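A Morning Teaching Robots at Cavthorpe

By half past eight I had already ruined 6 tries in a row, and the coffee at Cavthorpe wasn't even ready yet. I'd come up for the day to do what the crew at Ornholm calls "giving examples," which means you steer a pair of robot arms through some small chore, over and over, and a learning program soaks up every move (good ones, mostly!) until it can have a go on its own.
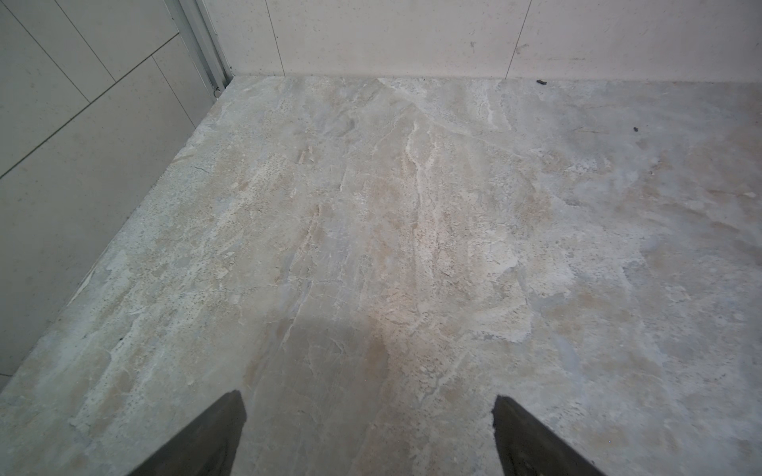

My first lesson was that I'm a terrible teacher before breakfast. You hold the controls, you squeeze, the fingers close, and it all feels like trying to button a coat in ski gloves. The depth is what gets you. I kept flying in too high, and from the wrist camera, with a gray finger on either side and nothing but swirly marble pattern between them, I had hardly any clue how far down the floor was. So I started using the darker patch between the fingers as my guide, and my grabs got a whole lot cleaner after that.

The project is called Trolluvora, and it wants 667 examples of each chore before July. My share for the day was 40. That sounds like nothing until your shoulders start to ache and you catch yourself holding your breath on every single reach.

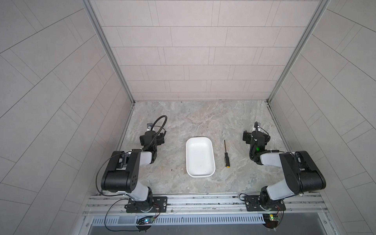
Sloppy runs go into the pile too, as long as you finish them. If you miss, back up and try again, and leave the fumble in. I fought this at first (I wanted mine to be pretty), but a program that has only ever watched perfect reaches has no idea what to do after a bad one. What they do throw out is dithering. Hover for 7 seconds while you make up your mind and the program may well learn to hover too.

I got through nearly all of my share before my ride back to Lindqvist, and I'm still a little sore about the last couple.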